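**Camard to Bring Vokard Commercial Dish Racking Line to Independent Kitchens in April**

CLILLADANO, February 2, 2019 – Camard, a supplier of warewashing racks and drying equipment to the food service trade, today announced that its Vokard line will be available to independent restaurants, school kitchens and care homes beginning in April. The line has until now been sold only under contract to hotel groups and large catering operators.

The release covers 68 part numbers in four groups: flat racks, peg racks, glass racks with extenders, and wall-mounted drying shelves. All racks in the line fit standard 20-inch door-type and conveyor machines. Parts may be ordered singly. The previous minimum order of one full pallet no longer applies.

"Smaller kitchens have been buying whatever the local store had on the shelf, and then finding that the rack catches on the machine door," said Nathalie Robichaud, director of product at Camard. "They asked us for the same parts the hotels get, in quantities they can use. We changed the packing and the order system to do that. The parts themselves are the same."

**Rack design**

Vokard racks are molded in one piece, with double-wall sides and open corners for drainage. The base grid has been opened up compared with the earlier Camard series, which shortens the time water stays on the underside of cups and bowls. Glass rack extenders snap on without tools and can be stacked up to five high. Handles are molded on all four sides so that a rack can be lifted from either end of the machine.

Wall shelves are supplied in two lengths with brackets and fixings. Each shelf is rated for a static load of 62 pounds when mounted to studs or solid masonry. Kitchens with tiled partition walls should consult the installation sheet before ordering, as a backing board may be required.

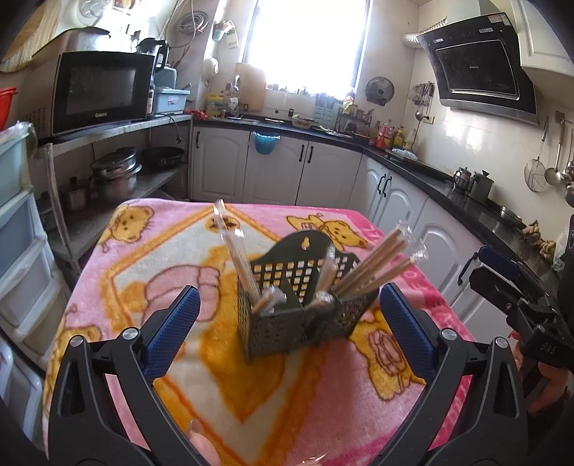 *Dark gray plastic utensil basket with a divider and a hanging slot in the raised back panel.*

Racks are offered in gray, blue and green. Operators who separate allergen-free service ware may order color clips, which attach to the outer wall and do not change the outside dimensions. Replacement clips are sold in bags of 20.

**Trial program**

Camard ran a trial of the line in 380 independent kitchens before setting the retail range. Sites were asked to log breakage, rack damage and machine stoppages on a weekly form. A total of 1,655 forms were returned. Two changes were made as a result: the peg spacing on the plate rack was widened to accept deep-rimmed bowls, and the shelf bracket was given a third screw hole.

"The forms were short on purpose," said Eliécer Grajales, who managed the trial. "Dish room staff do not have time to write a report at the end of a shift. We asked for the rack number, the fault and the machine type. The comments on the plate rack were consistent enough that we stopped the tooling and corrected it."

A summary of the trial results is available to trade customers on request.

**Distribution and service**

Ortuño will act as distributor for the independent segment and will hold stock at its Clilladano warehouse. Orders received before noon will ship the same business day. Freight is charged by carton, with mixed cartons permitted within each product group.

Camard has appointed Chiến Văn to lead technical support for the new accounts. Huệ Đỗ will be responsible for training materials, including printed loading charts for posting beside the machine. Charts will be supplied in English, Spanish, French and Vietnamese at no charge with a first order.

Racks carry a three-year warranty against cracking in normal use. Damage from high-temperature ovens, direct flame or use as a step is excluded.

**About Camard**

Camard designs and sells racks, shelving and drying equipment for commercial kitchens. The company is privately held and has its main office in Clilladano.

**Media contact**

Donal Ó Súilleabháin
Press Office, Camard

Product samples and dimension drawings are available to trade publications through the press office.

###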